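首页 展会 走访笔记 专栏 关于我们 登录

Hirnbridge 开放日走访：手臂停在第 437 次

去 Hirnbridge 看机器人，我本来期待的是一些会动的东西。周一上午的讲解安排得很满，真正让人站住脚的却是一段故障复盘，主讲人 Arif Osman 把它排在咖啡之后，大概觉得大家有了糖分比较好说话。

事情不复杂。Juvell 小组在仿真里训练一条机械臂抓取桌面物品，水果、碗、零食，都是谁家餐桌上都有的东西。他们跑了 1619 次，前面一路顺当，到第 437 次出了第一桩怪事：手指已经碰到水果，控制程序却认定还隔着一段距离，于是继续往下压。仿真里的青柠不会喊疼，桌子也不会。力矩限制按理该在这时叫停，可那天的配置文件里，限制值被写成了另一种单位。换成真机，弯掉的就是手指，或者是正好伸手去扶水果的那个人的手指。 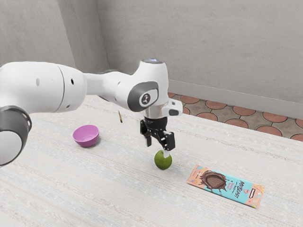 Osman 讲到这里停了一下，等有人笑，没人笑，他便自己接着讲。最让我服气的是他们的日志：超限的记录全都在，一条不少，只是归在“提示”一级，和“磁盘空间充足”排在一起。写日志的程序尽了责，看日志的人也尽了责，他看的是“错误”那一栏，那一栏干干净净。

后来他们从头翻了一遍，同样性质的下压一共 36 次，其中没有一次触发停机。Adeck 那边负责安全控制器，Salameh 负责视觉，两家开了很长的会，会议纪要我在展板上看到了节选，措辞之客气，足以看出当时谁也不太客气。Adeck 说限制值是上游传来的，Salameh 说深度估计本来就附带置信度，下游没有读。两边说的都对，这类事故通常就是这样凑成的。

现在的改法有三处：单位写进变量名，超限一律算错误，视觉没把握的时候手臂先停住再说。第三条听起来像常识，据说讨论得最久，因为停下来会拖慢节拍，而节拍是写在汇报材料第一页的。

视觉这一头也有麻烦。一个绿色水果，近处看只剩一道弧线，靠在浅色织物上，模型得凭这点轮廓去猜它有多大、离得多远。
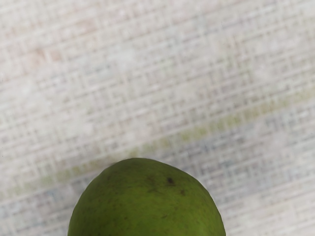 Hafþór Snorradóttir 不太同意把账算在视觉头上。轮廓不全是常态，她说，摄像头靠得近了谁都只能看见一块，问题在于系统猜错以后没有第二道关。她更想知道的是急停回路为什么和抓取程序跑在同一个进程里，抓取程序一卡，急停也跟着卡，那还叫什么急停。

这个问题 Osman 没有绕开，承认当初是图省事，仿真嘛，撞坏了重启就行。后来代码原样搬去了真机台架，图省事的那部分也一起搬了过去。拆分的工作还在做，所以下午原定的真机演示改成了播放录像。我们一行人坐在台架旁边看录像，台架断着电，挂着一块“请勿触碰”的牌子，算是全天执行得最彻底的安全措施。

散场时每人领到一本册子，封面印着“零事故运行”，小字注明统计范围不含仿真。停车场在北门，从展厅走过去要绕一大圈，打算下次去的读者最好穿双好走的鞋。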